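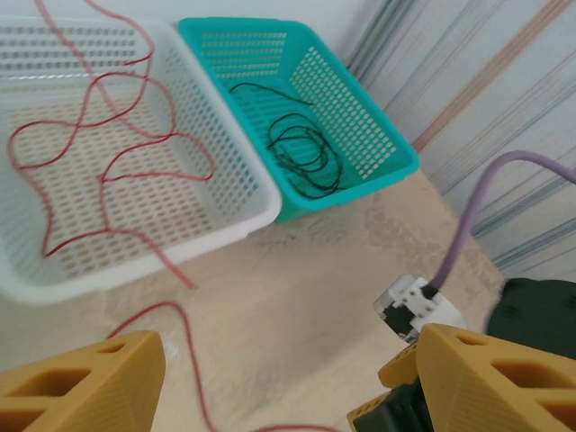 Girish Upadhyay wrote in the margin of our last report that he could not tell whether the repair sessions keep anything out of the trash or only delay it by a few months, and he asked us to answer that before asking for more money. It's a fair question, and after this period I can answer part of it.

## Progress report to Peridura: Reratov repair sessions, second period

### What was logged

People brought 625 items to the sessions in this period. Of those, 255 were marked "repaired" on the intake sheet. Another 116 have no outcome written down at all. The rest were marked "not repaired" or "advice given," and I'd treat those two as the same thing.

Our newsletter put the first number in large type, and I asked for it to be taken down. An item coming through the door tells you that a person owns a broken toaster. The grant was made to reduce waste, and on that the intake count says very little.

The 116 blank sheets bother me more than the failures do. Some will be busy evenings when whoever was at the bench moved to the next person in line without filling in the bottom half. I suspect some are also repairs that went badly and that it was easier not to write up. I have no way of checking now, and I haven't guessed at a split. In every figure below they count as not repaired.

### Does a repair last?

Elie Matar and I phoned the owners of 130 repaired items, picked by going down the list and taking every second name until we ran out of patience and phone numbers. I mention the method so that it isn't taken for a proper sample. The result was mixed. Lamps were nearly all still in use. So were the things with a bad plug or a frayed cord, where the fault is easy to find and easy to fix. Small kitchen appliances did much worse. Several blenders had stopped again, and one owner had already replaced hers before she came in and wanted the old one "for the cabin," which I would not call a product kept in use.

Two people told us the item worked but they had gone back to the newer one anyway. The sheet has no box for that, and it should.

So my answer to Girish is that simple electrical repairs seem to hold and probably do keep things out of the trash. For motors and heating elements I wouldn't make the claim. For clothing we made no calls and I have nothing to offer.

### Claims I would like us to stop making

The original application, which I helped write, said each repair avoids the purchase of one new product. I don't believe that any more. Plenty of people told Elie they would have done without. A repaired radio that would otherwise have sat in a closet hasn't stopped anybody buying a radio.

The application also gave a weight of waste avoided, using average weights from the Sovel calculator. I tried it again with our own items. It gave a vacuum cleaner the same weight as a floor fan and had no entry at all for hair clippers. I've left the weight out of this report and would sooner leave it out for good than print a number I can't defend.

### Skills

The grant paid for a beginners' wiring course run by Munther Qaisi over the winter. Learners practiced stripping and joining on loose lengths of thin wire, red and black, before they were allowed near anything with a plug on it. Attendance was good for the first two evenings and thin by the fourth. Munther thinks the fourth session was too long and mostly theory. I sat in on it and agree with him.

What we promised was that people leaving the course would join the bench. So far a few have come to one session each. It's early, but the same people were doing the repairs in the fall and are still doing them, and a couple of them are plainly tired. If the course exists to relieve them, it hasn't done so yet. If it exists so that people can change their own lamp cord at home, it may be doing well, and we should say that is what it's for.

### Money

Spending is under budget on parts and over on room rental. The Joshi building raised its evening rate in March and we were not told until the invoice came. Jasmina Nedeljković has asked for the old rate to be honored for sessions already booked. I don't expect she will get it. The overspend is covered from the parts line for now, with your agreement, and the change is marked in the attached budget sheet.

Parts came in low for a dull reason. Most of what fails can be fixed with a fuse, a switch, a length of cord or some cleaning. The things that need an expensive part are mostly the things we turn away, as the part often costs more than the item did new. We overestimated this line badly, and I'd suggest cutting it in any renewal.

The line for a part-time coordinator is unspent. Sushil Mathur has been doing the work unpaid, and he has asked me to say he is happy to carry on. I'd ask you not to build the next period around that.

### Next period

- The intake sheet goes down to one side of one page, with the outcome box at the top. No item leaves the table with that box blank.
- Follow-up calls will be made three months after the repair for every item with a motor or heating element, including the ones marked "advice given."
- The wiring course drops to three evenings. The third is spent at the bench during a live session.
- We stop accepting blenders unless the fault is in the cord or the switch. Elie disagrees with this one and may yet talk me out of it.

I have not asked for an increase. I'm also not certain the program should be renewed at its present size, and I would like to see one round of complete follow-up calls before either of us decides. Jasmina is more hopeful than I am and will send her own note on the sewing table, which she runs and I mostly don't understand. The budget sheet and the blank copy of the new intake form are attached.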